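Councils should stop charging by the bin

Marsden now bills households 70 pence for each extra bin lift. The tariff measures lifts, while the cost lies in weight.
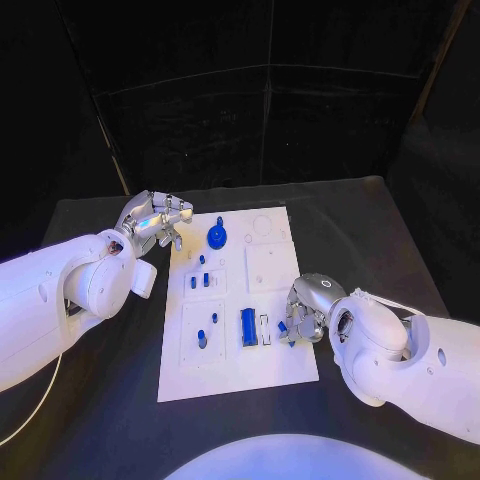 A white board on a grey table.

By Sneha Negi, columnist, waste and water

A half-full bin costs the same as a packed one, so people hold waste back.

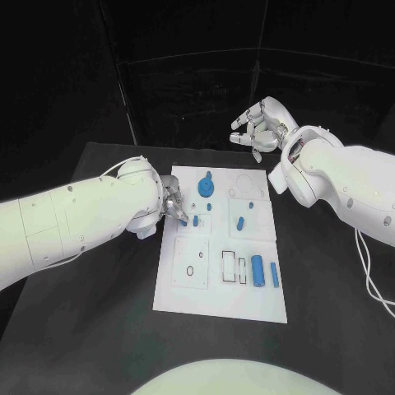
A sheet of paper on a dark grey tabletop.

Lallness weighed 173 bins in October. Charging by the kilo would be fairer, with the first 9 kilos free.
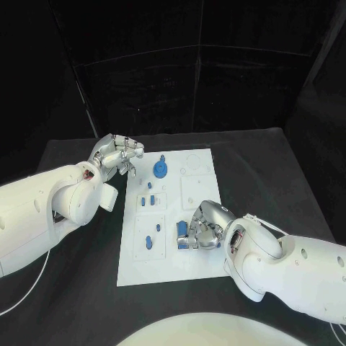
A white board laid flat on the table.

Prullel should adopt it next.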